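Flowers on the Work Table: A Talk With Prasert Phetsri

I'd been meaning to get this one written up for ages, and then a pile of other stuff landed on my desk (sorry, Prasert!). So here we go.

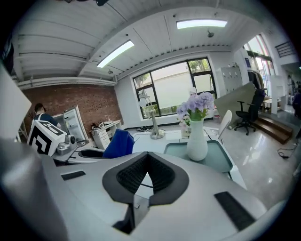 Do you need to clear everything off a table before you put flowers on it? Only the part they stand on, plus enough space around the blooms that you won't brush them every time you reach for a pen.

That was the first thing I asked Prasert Phetsri when we sat down, and he laughed, because apparently he gets it at every class. He teaches an evening course in Girkton called Priniro, which is all about arranging flowers for the places where people get things done: desks, kitchen tables, sewing rooms, the counter where the mail piles up. He has taught 144 people so far. He keeps the sign-up sheets in a shoebox and let me flip through them.

"People come in thinking they need a sideboard," he told me. "They think flowers go in the hall, or in the middle of a dining table with a cloth on it. And then they spend the whole day at a desk in another room and never look at them."

His own table is white, with a white chair pulled up to it and a silver-gray desk lamp near the window. The vase is white too, fuller at the bottom and straighter at the neck, and it had lavender and pale purple flowers in it with lovely ruffled petals, plus some little pale pink ones hanging down on the left. I asked whether he worried about a white vase on a white table. It seemed to me it might just vanish.

"That's why there's a tray," he said. "The tray gives it an edge. I had it straight on the table for years and it always looked like somebody had put it down on the way to somewhere else."

The tray is a gray-green rectangle with rounded corners and a dark raised rim, and I have to say I went home and tried the same thing with an old baking tray (mine looked terrible, but I could see what he meant). Prasert got his at a Myklebust clearance sale, along with 9 napkin rings he has never used. He says the rim matters more than the color. If you slop a little when you top up the water, it stays in the tray and off your papers.

I wanted to know about the shape of the bunch, because his leaned. Most of the flowers were massed up on the right and the small pink ones drooped the other way. Was that on purpose?

"Half on purpose," he said. "The big ones are heavy and they go where they want. You turn the vase until you like it. The small ones I put in last, and I put them in where there's a gap, low down. I don't fight them. If you make it even all the way around, it looks like a hat."

He leaves some green at the mouth of the vase, just under the blooms, and strips everything that would sit below the water. He cuts the stems at a slant with kitchen scissors, changes the water every other day, and doesn't add sugar or pennies or any of the other things my aunt swears by. "Clean water, clean vase," he said. "I wash it with dish soap and a bottle brush. People will buy a powder before they'll wash the vase."

We talked about lamps for a long time, longer than I expected! Prasert has opinions. He doesn't like one shining straight down on flowers, and he's fussy about how close it gets. He'd keep the lamp off to one side and turn the head away when he isn't reading. He used to have a clip-on one, a Furix, and he said it was a perfectly good lamp but it was always in the petals.

Then there's the question of all the other stuff. I'm a messy person, and I told him so. My table has receipts, tape, a stapler that doesn't staple and usually a mug or two. Could flowers really survive in the middle of that?

"Of course," he said. "Small things can go behind the vase. You still know where they are. What you don't want is something tall right in front, because then you've bought flowers for the wall."

I asked what he spends. He said 10 dollars is plenty in August, when the stalls in Girkton are overflowing, and that in winter he'll often buy one good stem and put it in a narrow bottle. He once added up a whole year of flowers and got 573 dollars, and he has not added it up again.

Before I left I asked what he'd tell somebody who has never arranged anything and has a supermarket bunch in the sink right now.

"Take off the rubber band," he said. "Then cut them shorter than you think. Everybody leaves them too long."

The next Priniro evening starts on April 11, 2019, and you bring your own vase and scissors. Prasert has spare trays if you want to borrow one.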